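Gavum Linen Reuse Project
Progress report to the Mathias Fund, second period
Prepared by Nest Ruddock, project lead

You asked for a plain account of where the sorting and mending work stands, including anything that is behind. Most of what follows concerns the white and cream fabrics, as these make up the bulk of what we take in and the bulk of what I am unhappy with. 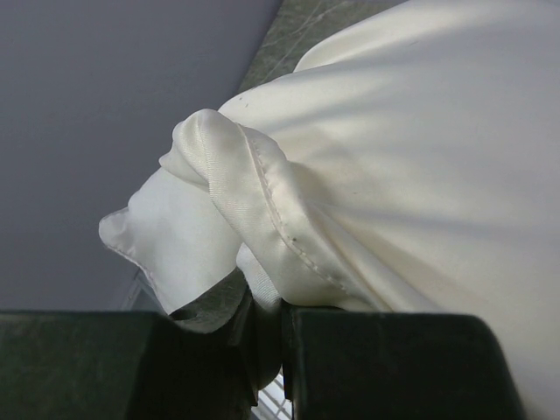
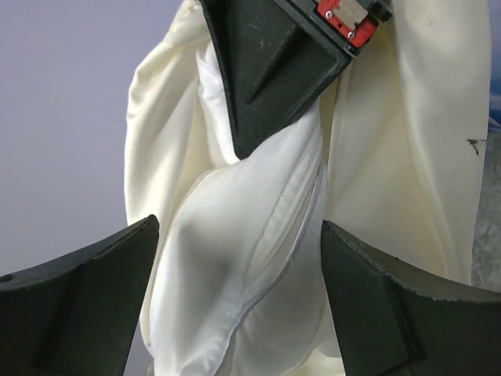
Light-coloured cloth, with small dark marks.

The application said we would return 1,000 pieces to use over the life of the grant. At the end of this period we have returned 374. Iolo Maddocks regards this as on course, on the grounds that the first months were spent fitting out the room. I am less sure. The pieces done so far were the easy ones: cotton pillowcases, plain napkins, a run of single sheets from Justmont that needed little more than pressing. The satins have been put to one side again and again, and they are now most of the backlog.

Marks

The proposal assumed that small marks on pale cloth would come out in an ordinary wash. I did not write that part and would not have put it so firmly. Cadi Gough took a trial batch of 100 marked pieces through the standard cycle in the spring. Her notes say "mostly good", and I have asked her for something better than that. When Glenys Hopkin went over the same batch at the window she put a fair number back in the basket. The two of them were working to different ideas of what counts as clean, and we had no written rule to settle it.

We now have one. A mark that can be seen at arm's length in daylight fails. A speck that has to be hunted for passes, and the piece goes out as second grade. Prys Pritchard thinks this too strict for bedding and too soft for table linen, and he may well be right on both counts. I would like to run it until December before changing it.

The Rondex spot treatment bought under the equipment heading has not yet earned its keep. On cotton I could see no difference between treated and untreated pieces. On satin it left a dull patch on 4 of the samples, so we have stopped using it there. The supplier has offered a training visit. I have not accepted, as I doubt that training is the trouble.

Seams and hems

This side is in better order. Glenys checks every hem by running it through her fingers, then again under the lamp, and repairs are done the same day where the thread matches. The second industrial machine requested in the bid has been useful for straight runs. It puckers light satin badly, and those hems are still being done by hand.

Folding and storage

Satin slides off a stack. We lost most of one Monday refolding a shelf that had gone over in the night, and after that the slippery pieces were moved to shallow trays. They take up twice the room. The storage figure in the original budget will not stretch to cover this and I would ask you to note it now.

Spending

Wages and rent are as planned. Cleaning supplies are over, nearly all of it Rondex. Transport is under, but only because Justmont delivered free of charge, and they have made no promise to go on doing so. Please do not read the saving as permanent.

Requests

We ask to move the unspent transport money to trays and shelving. We also ask that the target be split between cotton and satin in the next period. A single total lets us look busy on pillowcases while the harder work waits, and I would sooner report a lower number that means something. Cadi's full wash notes will follow once she has rewritten them.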